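Notebook, June
Visit to Prostoneck, simulation demo, went with Geum-ok

Left the shop at 7, got there early, sat in the car. Writing this up the same evening before I talk myself into liking it more than I did.

What we were promised: a sorting cell that learns in simulation and then goes onto a real arm "with minimal tuning". The tuning is the part we'd be paying for, so that was my first question and it got parked until the end. It was still parked when we left.

Somtochukwu Etim ran the session. Decent presenter, knows the software, didn't get rattled. Everything we saw was rendered. I had understood from the invitation that there would be hardware. Geum-ok had understood the same. There is an arm at their Prisdale site, apparently, and we can book to see it some other time.

The task is called Ojo in their menus. Arm hung from overhead, pick up small things, put them in a crate. Tabletop is a perforated plate like our fixture plate, which I'll admit made it easier to picture in our bay. They ran 25 episodes while we watched and talked over most of them. 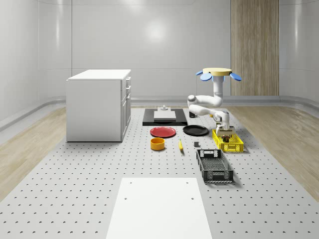 Success rate on screen at the end was 70 percent. Asked what counts as a success. Answer: object inside the crate volume when the timer stops. So an item dropped from height and bounced into a corner scores the same as one set down properly. For our parts that difference is the whole job. Etim said the scoring can be changed and I believe him, but then the 70 means very little to us and I would like it kept out of the summary that goes upstairs.

Other things I wrote down during the run:

Lighting is soft and even everywhere. Our bay has a skylight and a welding screen. Asked if they vary the lighting in training. "Yes, in the full version." We didn't see the full version.

Banana, plates, a bowl. Fine for a demo. I asked for something thin and oily, a shim or a gasket, and there isn't a model for that yet. Gaskets are what jam us.

The crates have slotted and mesh sides. Geum-ok asked whether the physics treats the openings as openings or whether the crate is a solid-walled box underneath with a nice skin on it. Good question. Etim had to go and ask someone, came back and said it depends on the asset. She wants that in writing for each crate type.

Cycle time. They quoted 8 seconds per pick, then said the simulated joint speeds are set higher than they'd allow on the real arm. Then why quote it.

Grasping. Gripper contact looked too clean to me. Parts went where the fingers went. I have never once seen that with our gripper, worn pads or new.

To be fair to them: reset is quick, and changing the layout is quick. Etim moved a crate and restarted while I was still finding my pen. If we only used it to check reach and clearances before drilling anything, it might earn its keep. Geum-ok thinks this is the real use and that the learning part is a distraction for a shop our size. I'm closer to her view than I was this morning.

The Somgate license came up in the last few minutes. Price is per seat, up to 7 seats, and the overhead mount package is extra. No trial without a signed form. I took the form and didn't sign it.

To do:
Ask for the raw logs from the 25 episodes, failures included. Want to see where the missed ones went.
Send them our gasket drawing and one crate drawing, see what comes back.
Geum-ok to write up the crate question.
Book Prisdale only if they agree to run our parts on the arm. Not driving out there for bananas.

Mileage is on the usual sheet. Parking was 8 and I lost the receipt.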